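Chapter 4
The Laid Table and Its Rules

What this chapter covers: where table-setting rules come from, which of them do any work, how mats and cutlery storage affect the job, and how to read a published claim about housekeeping without swallowing it whole.

Most students arrive at this unit already sure they know how to set a table. Fork on the left, knife on the right, blade turned in. Ask them why and the answers get thin. Manners, somebody will say. Hygiene, says somebody else, although no one has ever caught anything from a fork on the wrong side of a plate. The older household manuals are no better. They give the rule, they give it again in the next chapter with more force, and they call the repetition a reason.

We are going to treat the subject with less respect than it is used to. A table setting is a small piece of work. Objects come out of storage, they go to a surface, they are used, they go back. Anything in the rules that helps with that work is worth learning. The rest is custom, and custom is fine as long as you can tell it apart from the useful part.

Start with the surface. A bare wooden top needs very little from us. Mats are sold as protection, and the claim is partly true. A thick felt mat will muffle a dropped knife. A thin open weave will catch crumbs, let a spill straight through, and begin to shed threads along its edge sooner than the label suggests. The Delon pattern book, which many teaching kitchens still keep on the shelf, recommends a mat at every meal "for the preservation of the wood." It has nothing to say about what to do with the mat afterward.
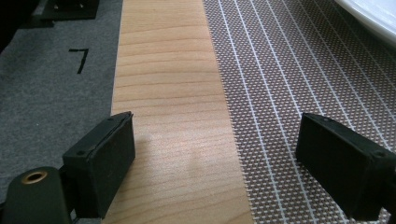 A mat does have one use the manuals tend to skip: it marks a place. Put one down and a person walking up to the table knows where to sit, and the person setting it knows where the plate goes. For someone laying places in a hurry, or for a child learning the job, that matters more than the wood does. It also explains why a mat that is a little too small for its plate and cutlery is so annoying. The boundary has been drawn and then the knife hangs over it.

Numbers can mark places too. The dining hall at Kashindye once numbered every seat and matched the numbers to a wall chart. The scheme ran through one March and was dropped. Its final report blamed poor training. A reader might also wonder whether anyone eating soup needs a wall chart.

Then there is the plate. Manuals devote pages to plates and most of those pages concern the rim. A wide rim gives the fingers somewhere to hold and keeps a thumb out of the gravy. It also uses up space, so a wide-rimmed plate can look generous and hold a modest lunch. A shallow well suits dry food and punishes anyone who serves stew. None of this is difficult, and you could work it out with one plate and one ladle, but it is rarely set down in plain words.

Cutlery storage is where the advice gets loudest. The two main camps are the drawer and the standing basket. Supporters of the drawer say it keeps things clean and sorted. Supporters of the basket say it can be carried to the table and emptied there. Both camps exaggerate. A drawer is only as sorted as the last person who used it. An open basket saves a trip, but with the handles all alike you may have to pull something halfway out before you know what you have.
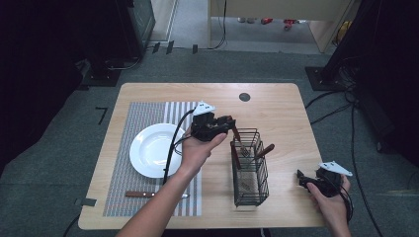

Page last changed: 17th November

Wooden handles deserve a paragraph to themselves because so much is claimed for them. They are said to be warmer in the hand, kinder to the table and better balanced. Warmer, perhaps. Kinder to the table is doubtful when the other end of the knife is metal and is the end that scratches. As for balance, pick up the ones you own and decide. What can be said with some confidence is that wooden handles don't like long soaking, and that a person who leaves them in the sink overnight will be buying more.

The order of laying is another point on which the books are firm and the evidence is soft. Mat, plate, knife, fork, spoon, glass, says the Iltilano course. Try it and you will find that the first two steps earn their keep. A mat can't easily go under a plate that is already down. After that the order makes very little difference at a table for one, and only becomes interesting when many places have to be laid and each walk to the storage point costs time.

The figure most often quoted here comes from the Zeltgate canteen trial, which logged 2857 place settings and reported that laying all the forks first, then all the knives, saved 25 minutes over the whole trial. Textbooks have repeated this as proof. Look at it again. Divided among that many settings, the saving is about half a second each. The trial also left out 649 settings marked "incomplete," with no account of which method had produced them. If most came from the faster method, the saving may not exist at all.
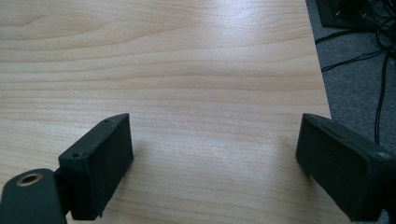
CLEARING AND RESETTING

Clearing gets a quarter of the space that laying gets in nearly every manual, which is odd, as it is the same work with dirtier objects. The usual instruction is to clear from the outside in. We prefer a plainer one: take whatever is most likely to fall or spill, then take the rest. Mats come up last and are shaken somewhere other than over the floor you have just swept.

Whether a table should be reset at once for the next meal is disputed. Those in favor point to the time saved later. Those against point to dust, and to the simple fact that people use tables for other things between meals. Section 4.1 sets out both cases, and you should read it with a pencil in your hand. Before going on, lay one place at home in the order you normally use, write that order down, and put a mark beside each step for which you can give a reason other than habit. Keep the list. It will be needed for the exercise at the end of Section 4.2.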